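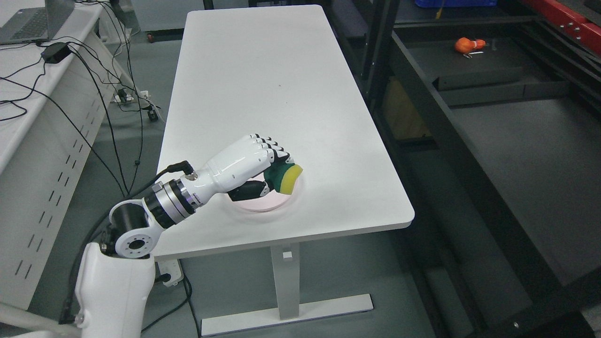
Concetta Bortolotti thinks I should throw out the success rate and start over with a better question. She wrote it at the bottom of my draft this morning: a sponge that ends up on the shelf tells you the sponge ended up on the shelf, and what do you know about the policy after that? I read it before coffee and was annoyed. By lunch I mostly agreed with her.

Background, so I can follow this entry when I come back to it in July. The Clinora data has 2,000 demonstrations of picking up a kitchen item and putting it on the shelving unit. I have been comparing a policy trained on the full set with one trained on a filtered set of 1,002. The filter is simple. It drops any demonstration where the operator stops in the middle of a move, backs up, and tries again. My guess was that hesitation in the data teaches hesitation to the arm. The filtered policy does better on plain success, but only by a little, and I had been writing as if that little gap proved the guess.

It doesn't. Concetta's point is that the two policies could be failing in different places and the one number would hide it.

Morning

Scored old runs by stage. I split each run into grasp, lift, carry, approach and release, and marked the first stage where something went wrong. This is slow work. I had to watch a lot of the runs twice, and there is a gray area between lift and carry that I kept changing my mind about. I ended up writing the rule down on paper: carry starts when the hand begins moving sideways. It isn't a great rule but at least it's the same for every run.

Grasp failures look the same for both policies. The sponge is forgiving. If the fingers close a bit off center it squashes and stays put. I expected the pink plate to matter more, since the rim sometimes gets in the way of the thumb, but there was no pattern in the runs I scored.

The difference is almost all in approach. The full-data policy slows down near the shelf, pulls back a little and comes in again. Sometimes it does this over and over until time runs out. The filtered policy mostly goes straight in.

Afternoon

New runs on the real setup with the sponge only. Did 20 per policy, alternating, so that any drift in the arm calibration would hit both. I used to run all of one and then all of the other, and I don't trust those older numbers much now.

The tray is harder than it looks. The upper shelf doesn't leave a lot of room over the hand, and the arm has to reach in under it and still keep the sponge above the back edge. When the approach is too high the controller stops itself before contact and I log it as an approach failure. When it's too low the sponge drags on the metal. I have been counting a drag as a success if the sponge still ends up in the tray. Concetta would not. I added a column for it so we can both be happy.

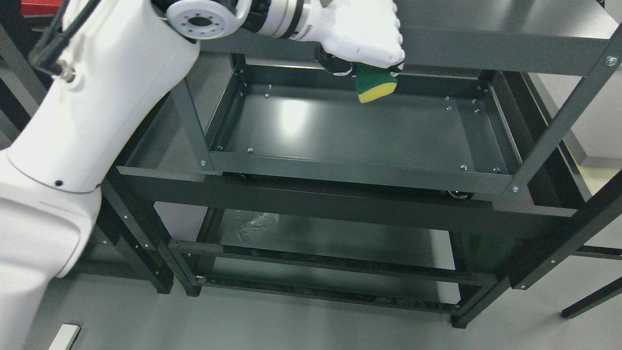
Evening

Put the stage counts in a table and sent it to Concetta without any text around it. She wrote back with a new complaint, a fair one. The filter cuts the dataset nearly in half, so the filtered policy differs in two ways: fewer retries in the data, and less data. I need a third policy trained on 1,002 demonstrations picked at random. I should have had it from the start. It is queued on Ellwood now and should be done before I get in.

The other thing bothering me is that retries might be useful. There were 2 runs this afternoon where the full-data policy came in badly, pulled back and then placed the sponge cleanly. The filtered policy has never recovered like that in anything I have scored. When its first approach is wrong it just keeps going. So the filter may be buying speed at the cost of recovery, and the success rate adds those together and shows me a small gain.

I changed the draft. The sentence about hesitation being harmful is gone. For now it says the filtered policy makes fewer repeated approaches, and the result section has a blank where the random subset goes.

To do tomorrow: check the random-subset policy, recalibrate the wrist before the first run, rescore the lift and carry cases from this morning with the written rule, ask Concetta if she will score a batch without knowing which policy is which.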